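On the Borrowing of Books Between Colleagues 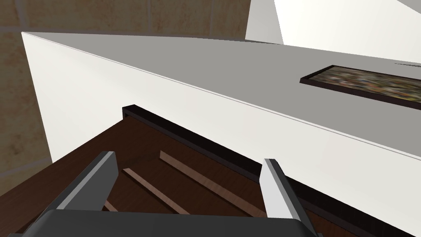
Staff Library and Reading Circle, Felport Office

The reading circle at Felport has kept a lending shelf for seven years, and I have had charge of its register for the last three. I was asked in August to set down how the shelf is run, as the Keneck office wishes to begin one of its own. I have chosen to do so on these pages, where I may also record some opinions which would be out of place in a circular.

The shelf holds 204 books. Most were given by members on moving house or retiring, and the collection has the character one would expect: a great deal of crime fiction, several incomplete sets of history, and more books on vegetable gardening than the membership could need. Novels in Portuguese form a small but well-used section, begun by Valquíria Aguiar, who brought eleven with her on transfer and left them with us when she moved on to Keneck. It was she who proposed that Keneck should follow our practice.

A member who wishes to borrow writes the title, their own name and the month in the register, and takes the book. There is no fixed period of loan. This has been debated at length. Mudassar Hayat, who kept the register before me, held that a loan without a date was in effect a gift, and under his care all books were due back after four weeks. Reminders were sent. The reminders were polite, but borrowing fell, and a number of members told me later that they had stopped taking out long books altogether. The rule lapsed when I took over. I cannot claim that this was a decision. I did not send the reminders, and after some time it was agreed that they were no longer required.

Losses have been modest. At the last check 184 of the books were either on the shelf or entered in the register against a present member of staff. The remainder are missing, and I do not propose to pursue them. Two of the missing books have since been seen at the Miranda guest house, where it is to be hoped they are being read.

A matter on which I hold a firmer view is the marking of books. Our guidance states that members should not write in the margins. I drafted that line myself and should now like to see it removed. Last winter I borrowed a history of river trade which had passed through the hands of Anselmo Rocha, and his pencil notes, chiefly objections, were of more interest to me than several of the chapters. He disputes the price of salt on four separate pages. Shaohua Fu borrowed the same book after me and has added replies. Pencil seems to me entirely acceptable. Ink remains another question, and food stains are dealt with elsewhere in the guidance.

Members also ask whether the circle should buy new books. A small sum is set aside each year for this purpose, and in most years it is spent on a single title chosen by vote. The results have been mixed. Last year's choice, a long family saga set in the hill town of Gerska, has been borrowed twice and finished once - by Marcelino Arruda, who had voted against it. He has asked that the sequel be considered.

For the Keneck office, then, my advice is to begin with whatever members are willing to part with, to keep the register on paper and beside the books, and to leave the question of due dates until someone complains. A pencil should be tied to the register. Ours has been replaced many times, and string has proved better than tape.

Requests for a copy of our guidance may be left in the circle's tray at Felport. The section on cookery books is being revised and will follow separately.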